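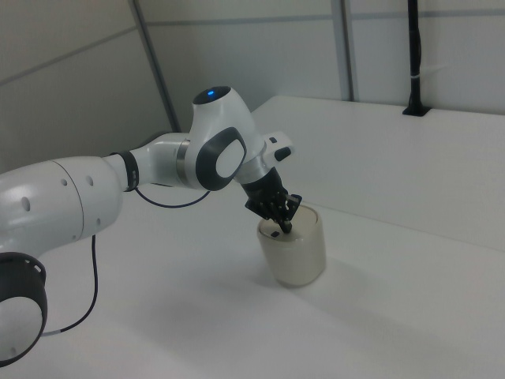
April, notebook, rower calibration, cont.

Magesa still claims its console reads within tolerance "out of the box". I don't believe it yet. Did 4000 m on the Magesa at damper 5, steady, then the same piece on the old Wekska after lunch. Magesa gave me a faster split by a margin I'd love to have earned. Legs felt the same on both. Heart rate strap dropped out on the second piece so no help there.

Drag check: spun the flywheel up and timed the run-down, 8 goes each machine. Wekska tight, all the readings on top of each other. Magesa wandered, and the first two were well off the rest. Could be the bearing needing a few minutes' use, could be me on the stopwatch. Repeat with the light gate before anyone writes this up as a fault.

Chain on the Wekska oiled beforehand, Magesa left as delivered. Should have treated them alike. Noted so I don't pretend otherwise later.

Fanby asked whether members can compare scores between the two machines. At the moment I'd say no. Their leaflet puts both on one leaderboard, which seems brave.

Flurnance heart rate formula: they want the zones in the induction pack based on it. Tried it against our own step test results. Fine for the middle of the group, poor for the over-70s, and I can't find what it was fitted to. The sheet they sent says "validated" and stops there. Asked for the source, got a brochure – the same brochure as last time.

Seat rail on the Magesa marks easily. Wiped down, mark still there.

To do:
light gate run-downs, both machines, chains oiled the same
warm the bearing first, then cold, log separately
swap the order of the rows (tired on the second one, surely)
new battery for the strap
keep the 50 kg test load off the rail until the mark is looked at

Not signing off the split figures.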